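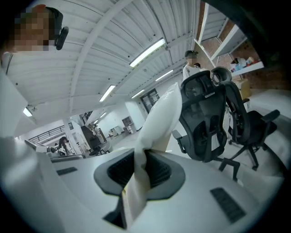

图1 手持夹爪与半透明白色塑料薄片,摄于工作间

机器现在能做家务了吗?——以塑料袋整理为例的课程项目报告

一、选题

选这个题目,起因是组里的一次争论。有同学看了几段演示视频,认为家务机器人两三年内就能进普通家庭;另外几个人不信。演示视频通常只有几十秒,剪没剪过、失败了多少回,视频里都不讲。于是我们决定挑一件最不起眼的活儿,自己动手测一遍。

最后选的是整理塑料袋:把揉皱的薄塑料袋从台面上拿起来,展平,对折,放进收纳盒。这件事小孩子也会做,在超市后仓和家里的厨房每天都要重复很多次。

二、设备和做法

夹爪用的是Favton的两指型号,机械臂是实验室原有的Gornitz,控制策略由手持夹爪采集的人工示范训练得到。示范由组员轮流完成,一共采集300条,剔除动作中断和记录不全的,剩下的全部用于训练。测试时每轮随机揉皱一个袋子,放在台面指定区域内,由机械臂自主完成,人不插手。

任务分成“拿起”“展平”“对折入盒”三步,分别记录。每步限时3分钟,超时算失败。这个时限已经很宽松,人做完整套动作用不了半分钟。

三、结果

单看“拿起”这一步,成功率是86%,数字不难看,写进宣传稿大概也够用了。问题出在后面。“展平”的成功率只有6%,并且成功的几次袋子本来就揉得不紧,落在台面上时已经摊开了一大半,很难说是机器的功劳。“对折入盒”没有一次完整做成。

失败的样子比较集中。最常见的是两层薄膜贴在一起,夹爪分不开,一夹就是两层,越拉越皱。其次是夹住以后袋子团成一条,策略仍按示范里的轨迹往外拉,拉到尽头什么也没展开,然后停在那里等超时。还有几次夹空了,机械臂照样走完后面的全部动作,把空气放进了盒子。

我们也试过降低难度,换成厚一些的购物袋,拿起的情况有改善,展平仍然不行。半透明的材料在灯光下反光很厉害,我们怀疑视觉这一环也拖了后腿,但没有条件单独做对照,这里只能算猜测。

四、讨论

写到这里,组内意见还是没有统一。乐观的一方认为300条示范太少,数据加上去,结果自然会变好。这个说法我们反驳不了,也验证不了。不过采集示范本身就要人站在那里,一遍一遍把袋子折好。如果教会机器折一种袋子需要的人工,比一家小店全年折袋子的人工还多,那么“省人力”这句话就得重新算账。

原计划还要去Soomro超市的后仓做一次现场测试,对方同意了,但要求设备占地不能影响补货通道。量过尺寸以后,机械臂加底座放不进去,只好作罢。这件事让我们印象很深:论文里很少讨论机器有多大,店里的人先问的就是这个。

成本方面我们没有做完整核算,只记了工时。测试期间总要留一个人在旁边,负责重置袋子、按急停、把卡在指缝里的薄膜抽出来。按这个用法,机器干活的时候人走不开。

五、不足

袋子种类少,只测了一套硬件,策略也只训练了一个版本。两指夹爪也许本来就不适合这类材料,换成吸盘或者带触觉的手指,结果可能不同。另外,三个步骤的成功与否由组员目测判断,“展平”的标准前后讨论过两次,早期的几轮记录按新标准重新评过。

六、目前的看法

就我们测的这一项,答案是还不能。硬一点、形状固定的东西,拿起来放到另一处,或许已经可以交给机器;软的、薄的、每次形状都不一样的,我们看不到短期内可用的迹象。如果下学期继续做,打算先只做“分开两层薄膜”这一个动作,并把全部失败录像一起交上来。

附:原始记录表和评分标准存于Skolville课程共享目录,需要的同学可向本组索取。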